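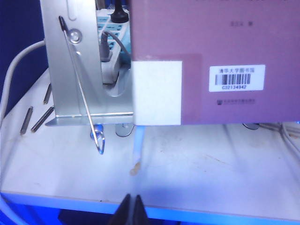 Holley, November

A few people have asked me how I run the patch test, so I've finally sat down to write it up properly. It's a way of finding out which bits of a camera view your trained policy is paying attention to, and you can do it on an ordinary computer with recordings you've already got. No fresh robot time needed, which was the big draw for me (our arm is booked solid most weeks and I am not good at elbowing my way into the queue).

The idea is old and very simple. You take a still from a recording, cover up one small part of it, feed it to the policy and see whether the action it suggests changes. Then you cover up a different part and do it again, and again, until you've been over the whole thing. If covering the gripper fingers changes the answer, lovely, you'd expect that. If covering a power strip in the background changes it just as much, you've got something to worry about!

What you need

A trained policy that takes camera stills and gives you back an action. Ours is called Sundora and it's small, but the size doesn't matter. A set of recordings, ideally with both a wrist camera and a fixed one. And something to draw boxes with. I use Kinov, our in-house labelling tool, because I know where all the buttons are, but anything that lets you draw a rectangle and give it a name will do.

Picking your stills

I start with the wrist view. Choose stills where there's plenty going on besides the fingers, and don't be tempted to go for the tidy ones. A pink library book with a barcode label, a metal bracket, cables, some loose little standoffs on the table: that's the sort of clutter I want, because every one of those is something the policy could have latched on to by accident. Barcode labels are a particular worry of mine. They're high contrast and they look the same every time, so a network can use one as a sort of landmark.

For the last round I pulled 936 stills out of Dawber, which is our pile of desk and tabletop recordings. You can get away with far fewer for a first go. I'd say do a small batch on a Friday afternoon, see whether the numbers look sane, then leave the big one running over the weekend.

Drawing the boxes

Give each still a few named boxes. Mine are "fingers", "target", "near clutter", "far clutter" and "table". Near clutter is anything you could bump into on the way to the target, and far clutter is everything behind that. You will argue with yourself over where one stops and the other starts. Just pick a rule and write it down somewhere, even if it's a bit daft, and stick to it.

One thing I got wrong for ages was the fingers box. I drew it tight round the fingertips and left the gap between them out. Put the gap in! The policy seems to care a great deal about what's showing between the tips, and if you leave it out of the box it gets counted as table.

Choosing what to cover things with

My first go used plain black squares, and the results were rubbish. Everything looked important. Of course it did, I'd stuck a great big black square in the middle of a white table, and our gripper fingers are black too, so heaven knows what the policy thought was happening. Pauline Whitlock had a look over my shoulder and suggested filling each patch with a heavy blur of what was already there. Much better. The colours stay about right, the detail goes, and you don't add any hard new edges.

I run each patch 3 times with a slightly different blur and take the average. It smooths out the odd silly result.

Now the fixed camera

Do the whole lot again with the fixed view, using the same box names. The fixed camera sees a lot more of the furniture, so your far clutter box is going to be enormous. I split it in two in the end, one for things on the desk and one for things beyond it, like partitions and ceiling lights.

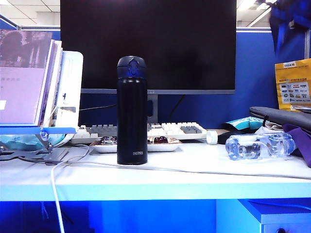

You'll also hit stills where there's no arm in view at all. I used to throw those out and I've changed my mind. Keep them, skip the "fingers" box and mark them as a separate group. A policy that reads two cameras ought to lean on the wrist view when the fixed one has no arm in it, and it's really handy to be able to check whether yours does. Tall objects near the middle deserve a box of their own as well. They hide whatever is behind them, and when you blur one out you're changing the look of quite a big chunk of desk in one go.

Screens need a bit of care. A switched-off monitor can pick up reflections, and that makes it a patch of the view that may change when nothing on the desk has moved. I box those separately and call them "shiny".

Reading the numbers

For every patch, write down how far the suggested action moved compared with the uncovered still. Then add it up by box name and divide by the area of the box. Please don't skip the dividing! I did, the first time, and spent a whole morning convinced that Sundora was obsessed with the table, when the table was simply the biggest thing there.

After that I sort the stills into two heaps. In the good heap, fingers and target come out on top. In the bad heap, some sort of clutter beats the target. With our set, 359 landed in the bad heap, and that was more than I'd hoped for. Near clutter was the main culprit in the wrist view. In the fixed view it was mostly the stuff beyond the desk, which surprised me, and I don't have a good answer for it yet.

What to do with the bad heap

Go through it by eye. I know, it's dull, but put some music on. I worked through mine in a couple of sittings and kept a running list of what had won each time. Once you know which things keep coming up you can record more sessions with them moved or taken away, or blur them at random during training. I've tried the second option so far, with roughly 560 stills held back to test on, and the bad heap did shrink. I haven't tried it on the real arm, so I can't tell you whether it picks things up any better.

A few odds and ends

Save your boxes with the stills and not in a separate folder. I lost a set that way.

If your two cameras aren't recorded in step, sort that out before you start, otherwise you'll be comparing moments that don't match and the two-camera group will make no sense.

The patch size matters less than I thought it would. I went with patches a bit wider than one finger and left it there. If you try much smaller ones, do let me know how you get on, as my computer took most of a night the one time I had a go and I gave up before it finished.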